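Clistmont Extends Laundromat Hours, Again

The coin laundry on Curnance Street will stay open until 1 a.m. starting in May, the town council decided after a discussion that ran longer than a heavy-duty wash.

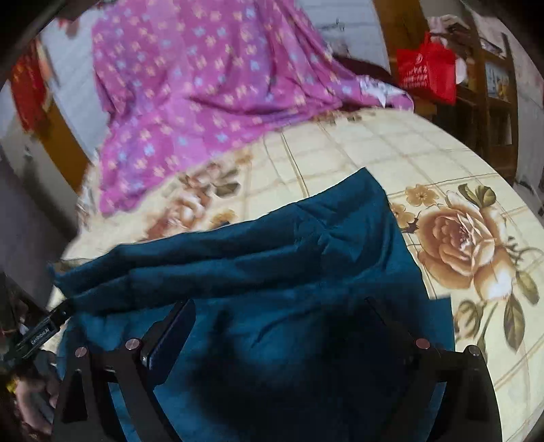 It is the third change to the closing time in two years. The first moved it from 10 p.m. to 9, on the theory that people with clean clothes go to bed early. The second put it back. The newest follows a petition with nearly 1000 signatures, a strong showing in a town that could not fill the room for the sewer bond.

The building belongs to the town, which took it over along with the old bus depot next door and has never quite known what to do with either. The depot is used to store road salt. The laundromat has 33 machines and takes in more money than the municipal golf course, a fact that came up several times during the meeting and was not enjoyed by the golfers present.

Most of the signatures came from night-shift workers at the Titex plant, who get off at 11 p.m. and have been doing their wash before work or driven to the next county after it. One letter read into the record said the writer had bought more socks this winter than in the ten years before, purely as a scheduling matter.

Opponents worried about noise. A resident whose bedroom faces the back wall told the council that the big dryers can be felt through the floor, and that one of them squeaks. Council members asked which one. She knew the number.

The town has agreed to shut off the 5 dryers along that wall after 10 p.m. and to look at the squeak. A motion to look at the squeak first and decide on the hours later failed.

Prices are another matter. A wash goes up by a quarter to cover the added lighting and a night attendant, and the soap machine, which has been out of everything except fabric softener since last fall, will be replaced. The change machine stays. Council members described it as "mostly reliable," and several people in the audience laughed out loud.

Đàm, the noodle shop across the street, has already said it will keep its takeout window open to match the new hours. The shop asks that customers not leave their baskets on the counter.

The last wash must be started by midnight. Comments on the dryer plan can be dropped off at the town clerk's office, which closes at 5.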